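Section 5. Preparing and Loading the Wash

This section applies to the Hirel front-loading washer in all versions sold with the Achterberg control panel. Read it in full before the first wash. Installation, leveling and connection to the water supply are covered in Section 4 and must be completed first.

5.1 Before the first wash

The drum may contain a small amount of water left over from factory testing. Run one cycle without laundry to rinse it out.

1. Confirm that the transit bolts have been removed and that the four cover caps are in place.
2. Open the water supply valve fully.
3. Close the door and press until the latch clicks.
4. Turn the program dial to Drum Care.
5. Add half a measure of detergent to compartment II. Do not use fabric softener.
6. Press Start. The door remains locked until the program has ended.

CAUTION: Do not operate the washer with the transit bolts in place. Damage caused in this way is not covered by the warranty.

5.2 Sorting

Sort laundry by color, by fabric and by the temperature given on the care label. Where labels within one load differ, select the program suited to the most delicate item. New dark garments may release dye and should be washed separately the first few times. After that, black and gray items may share a load.

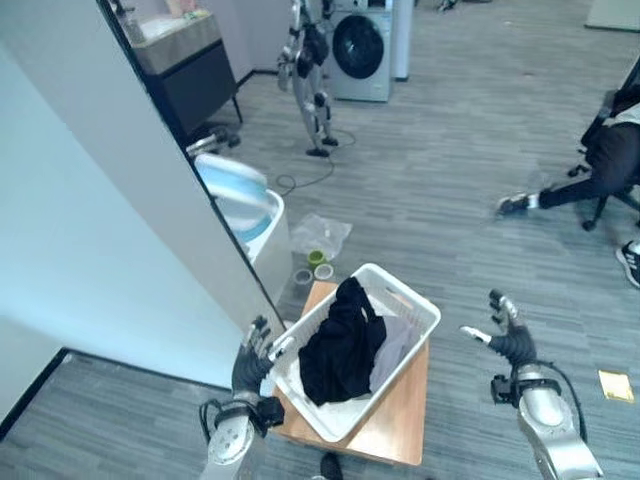

Dark and light gray garments in a slotted basket.

1. Empty all pockets. Coins, pins and paper tissues can block the drain pump.
2. Close zippers, hooks and snaps. Leave shirt buttons undone.
3. Turn printed items and knitwear inside out.
4. Place small items, including baby socks and underwired garments, in a mesh wash bag.
5. Treat heavy stains before loading. Allow the stain remover to act for the time stated on its package.

NOTE: A basket with open sides lets air reach damp items while they wait to be washed. Damp laundry should not be left standing overnight.

5.3 Loading the drum

1. Open the door and check that nothing remains in the drum or in the folds of the door seal.
2. Unfold each item and place it in the drum singly. Mix large and small items where possible.
3. Leave a hand's width of space between the laundry and the top of the drum. For the Delicates program, fill the drum no more than halfway.
4. Check that no fabric is caught between the door and the seal.
5. Close the door.

WARNING: Do not wash items that have been in contact with gasoline, solvents or cooking oil in large amounts. Vapors may ignite inside the machine.

CAUTION: Keep children and pets away from the open door. Always look inside the drum before starting a program.

Single heavy items, such as a bath mat or a bedspread, may collect on one side of the drum and prevent the spin from reaching full speed. Add two or three towels to balance the load. If the panel shows code 43, the washer has tried to redistribute the laundry and has been unable to do so. Wait for the door to unlock, spread the items by hand and select Spin. 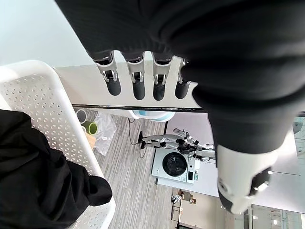 Stretch fabrics and fine knits require a lower spin speed than cotton. The Delicates program is set at the factory to 600 revolutions per minute, and this setting should be kept for anything that may lose its shape. A higher speed shortens drying time but leaves deeper creases - this is most evident in items that stay in the drum after the program has ended.

5.4 Adding detergent

The drawer has three compartments. Compartment I is for prewash, compartment II is for the main wash, and the compartment marked with a flower is for fabric softener.

1. Pull the drawer out until it stops.
2. Measure detergent according to its package, taking into account the hardness of the local water. The water utility can supply this information.
3. For liquid detergent, fold down the blue flap in compartment II. For powder, leave the flap raised.
4. Do not fill the softener compartment above the line.
5. Close the drawer slowly to avoid spilling.

NOTE: Too much detergent causes foam, which lengthens the rinse and may leave white marks on dark fabric. If marks appear, run Rinse and Spin once more without detergent.

5.5 After the wash

1. Wait for the door symbol to go out, then open the door.
2. Remove all laundry promptly. Shake each item and pull seams straight before hanging.
3. Wipe the door glass and the seal with a dry cloth.
4. Leave the door and the detergent drawer slightly open.
5. Close the water supply valve if the washer will not be used for several days.

Replacement drawer flaps may be ordered from the Billey parts service under number 618. Have the serial number ready, as printed on the plate inside the door. For cleaning of the pump filter, continue to Section 6.

Customer Service: Rornenley Home Appliances, Attn. Albane Tanguy | Revised 16 October 2021 | © Rornenley. All rights reserved. | Back to top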